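Ticket: Pale patch on desk top, second floor study room
Site: Wirnden
Logged by: Marisol Cuervo
Category: Furniture -- surface finish
Status: Open, monitoring

Reported 8th April

One of the light wood tables in the study room has what looks like a faded spot in the top. Someone using the room mentioned it at the front desk and said the colour had gone out of the wood. They thought a hot mug or a cleaning product might have done it. Table is the Zwane model, bought with the rest of the room in June last year. Please check whether this is covered or whether we need to get it refinished.

Update 1

Went up and had a look. From the doorway side there is a whitish area where you can hardly see the grain. Ran a hand over it and it feels the same as the rest of the top, no edge and no roughness. Moved to the other side of the table and the patch moved too. Turned off the overhead light and it went away. I think most of what was reported is glare.
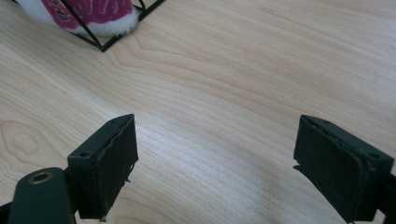 Table top before cleaning. Bright patch at lower right.

The darker streaks and the oval marks are in the grain. They are not stains and should not be scrubbed. I mention it only because the last person on this job went at one of them with a scouring pad on a different table, and we had to pay for that.

Update 2

Wiped the whole top with a damp cloth and dried it straight after. Some grey came off on the cloth, mostly toward the wall side. With the light off the colour is now even. With the light on there is still a shine, but less of it.

Checked the cleaning cupboard. The spray in there is Bonder, which leaves a film on oiled wood if it isn't rinsed. It has been used at full strength. The label says 9 mL to the litre. I've put the bottle on the top shelf with a note on it, and left plain cloths in the tray.

Update 3

Rang Devell, who supplied the tables. They said a build-up of polish will make a light-coloured top reflect more and that it can take 2 or 3 wipes with warm water to get it all off. If it's still patchy after that they suggest a very light rub with 1000 grit paper, along the grain, then one thin coat of oil. Nothing coarser. They specifically said not to use 200 grit, even on a small area.

Not a warranty matter at this stage -- they'd want to see actual damage to the finish.

To do

Second wipe with warm water.
Tilt the overhead light toward the shelves if the bracket allows it.
Check the other tables in the room with the light off.
Leave sanding unless the patch shows in daylight.

Please don't close this ticket until the second wipe has been done. Add notes below with your initials.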